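Jorkov opens Derkgate test kitchen, free spill and surface care sessions start right away

DERKGATE, 27 August 2021 - Kitchen surfaces maker Jorkov has opened a test kitchen in Derkgate where anyone can come in, make a mess on a tabletop and learn how to clean it up properly. Doors are open now. Free entry, no booking for the morning sessions.

The kitchen takes up the old showroom on Prollville Road. 14 work stations, each with a matte top from the new Zhong line, plus the usual stuff people keep out at home - cutting boards, scales, utensils. Visitors get a cloth, a jug of water and a half hour with a member of staff.

"People ask us about red wine and turmeric all day long," said Darnell Delacroix, head of product at Jorkov. "What we see on returned tops is water. Plain water left sitting next to a board overnight. So that's where the session starts."

What is covered:

Water spills, large and small. Blot first, then wipe toward you. Stray droplets get picked up last with a dry cloth.
Wooden boards. Lift before wiping, dry the underside, stand on edge.
Kitchen scales. Unplug or switch off, wipe the feet, never pour water near the display.
Oil and grease. Warm water, a drop of dish soap, second cloth for drying.
Matte finishes in general. No scouring pads, no wax.

The Zhong tops come in 19 colors, most of them soft and low-shine. Jorkov tried the cleaning steps out in July with 400 households in and around Derkgate and changed two of them afterwards. The board advice was rewritten completly after people said the first version was too long to remember.

A printed care card is handed out at the end of each session. Also availble at the front desk for those who can't stay. Larger groups - cooking clubs, school classes, tenants' associations - should call ahead so enough stations are free.

Tahmineh Rostami, who runs the test kitchen, said afternoon slots are filling faster than expected. "Come in the morning if you can. Bring your own board if it's giving you trouble, we'll have a look at it."

Zhong tops bought through the Derkgate kitchen carry a care guarantee to 2037. Terms on the back of the card. Sample pieces in all colors can be taken home, two per person.

Opening hours: 9 to 5, closed for lunch 12:30 to 1. Step-free access from the parking lot side.

Press contact: Lanying Jia, Jorkov press desk, Prollville Road, Derkgate. Photos and samples on request.

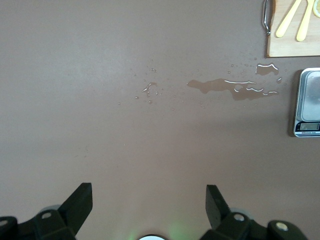
Shiyu Dai: Went to a morning session and the blotting tip is a good one, I always just pushed the water around with a sponge. Wish they'd said more about the joins between two tops though - that's where mine swelled up. Does the guarantee cover those?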